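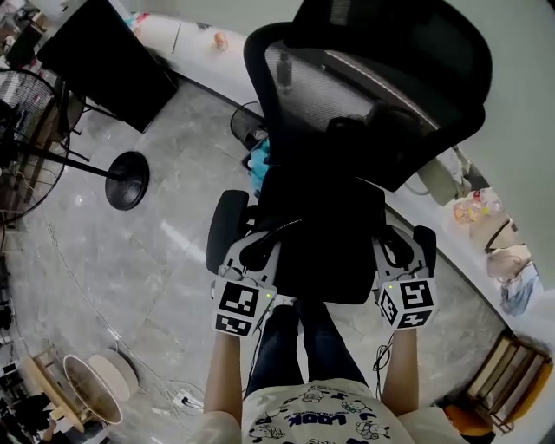
Olmont hand-held grippers, one per hand, working at an ordinary office chair.

I get asked about the Olmont pair more than anything else we stock, usually by people who've just been given a bit of budget and told to have some demonstrations recorded by May. So I've put down what I'd tell you if you rang me, including the bits that might talk you out of buying.

The pair costs £1144, and a single gripper is £590 if you only want one. Most people start with one to save money and come back for the second (I did exactly that with my own set, and paid more for it). If any of your jobs need two hands, and moving furniture or folding or opening bags all do, just get the pair now. The handles are the same left and right, so you can swap them over.

The finger pads are black rubber and they're the part you'll be buying again. They grip nicely on padded plastic and fabric, less nicely on anything glossy. Spare pads come in packs of 2 and I'd put a couple of packs on the first order, as postage on its own is silly money for something that small. Trinidad Buenaventura in our parts room can tell you what's on the shelf.

Each gripper carries a block of black-and-white square markers, facing more than one way so there's a better chance of the camera catching one when you turn your wrist. Please don't print your own replacements on office paper! Ieuan Harries tried it at the Hao workshop and the corners curled within the week. Proper marker faces are £14 a set and clip straight on. There's a small green light on the body too, handy for a glance before you start.

Now, budgeting. The grippers are the cheap part and I wish more buyers knew that before they signed anything off. You'll want storage for the recordings, somebody's time to check them, and a head-worn camera if you haven't already got one (we sell the Sterine mount for £214, camera not included). For a first project I'd set aside another £1000 on top of the hardware and expect to spend it. Jerome Baluyot has a costing sheet he'll happily send over, and it's a lot more thorough than me.

You don't need a special room. A normal office or a spare bit of floor will do fine, with chairs and desks and whatever else you have lying about. Do think about your sockets and where the cables will run, though, and leave space to step backwards. Short sleeves or rolled cuffs are a good idea as well, so nothing catches on the handles.

We also stock the Pallia gripper, which is lighter and has a softer squeeze. Mylene Sarmiento prefers it for long sessions and she has done far more hours than I have. I find it a bit weak for pulling chairs about, but for cups and clothes it's lovely. If you can't decide, we lend out one of each for a fortnight against a deposit, and you get the deposit back when they come home with all their pads on.

Orders go out from our own stores, and a charger is in the box. Larger orders (five pairs and up) get a price from me directly, so drop me a line with what you're hoping to record and when you need to start.

Contact Boyang Zeng, sales desk | © 2018 Olmont | Delivery and returns | Back to top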